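News from the Data Room

In March we wrote in this newsletter that the tidy-up task would be next after the cups and the towels. It is now running, and several colleagues from the other floor have asked me what we do all day with so many children's books. I will try to give a proper answer.

The task is simple to say. Picture books lie on a wooden table, and the learning system should learn to put them away. For this it needs examples made by people, and we make them with the hand-held grippers. One example is one book, from the first approach of the fingers until the book is released. Our goal for the first set is 2000 examples. On the morning I write this we have 381 which passed the review, so there is still a long road.

We selected books because they are difficult in an honest way. A cup has always the same shape, but a picture book can be thin or thick, with a hard cover or a soft one, and it lies flat. The fingers cannot go under it easily. Most people who try for the first time push the book across the table for a while, and they become a little angry with it. After one afternoon they find their own method. Some slide the book until it stands out over the table edge and take it there. Others press one finger against the spine and lift it up a little. We keep both methods, and Harsh Nigam, who is responsible for the review, has asked that no one teaches a new person "the correct way" before the first 40 examples are done.

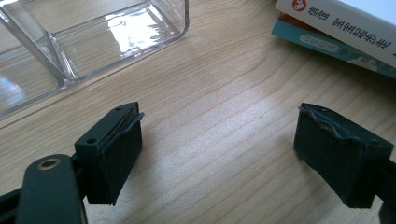

A second matter is the speed. In the first days everybody worked too fast, as you would with your own hand. The recording then shows a book that jumps from one place to another, and the system cannot learn much from it. Please move at a calm speed, and stop for a short moment before you close the fingers. When the book slips, do not start again from zero. Continue, take it again, and finish. A recovery is also an example, and Druder, as the training software is called since the winter, was clearly weaker when we had removed all of them from the cup data.

The pads need more attention with books than they did with towels. Cover edges are hard and they rub on the foam. We ask every person to look at the pads at the start of the session and again after the break. If the foam moves when you push it with a thumb, tell Harsh and take the other gripper. Spare pads from Baretti are in the drawer under the label printer. The last package is already open, and a new order was placed.

We also change the layout after every 9 examples. It means that the books are turned, or put one partly over another, or a different book goes on top. It is boring work but it is important. In the Thakur set from last year, the stack was nearly always in the same corner, and the arm later reached to this corner also when the stack was somewhere else. We do not want to repeat this.

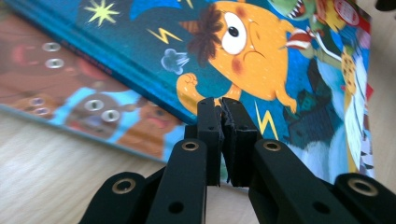
Gripper fingers over a teal picture book, with a second book partly underneath.

The overlapping layouts are the slowest to record. The lower book should stay where it is while the upper one is taken, and this works less often than we hoped. Examples in which both books move are kept, but they get a separate mark in the review list. Please write the mark yourself when you notice it, it saves Harsh much time.

The Gundthorpe office will begin with the same task next month, on their own table and with their own books. We will compare the two sets before anybody makes a decision about cloth bags, which is the next candidate.

If you have one free hour and would like to try, the list for sessions hangs beside the data room door. Experience is not necessary. Old picture books with a hard cover are also welcome, in any language, and please write your name inside if you want to have them back.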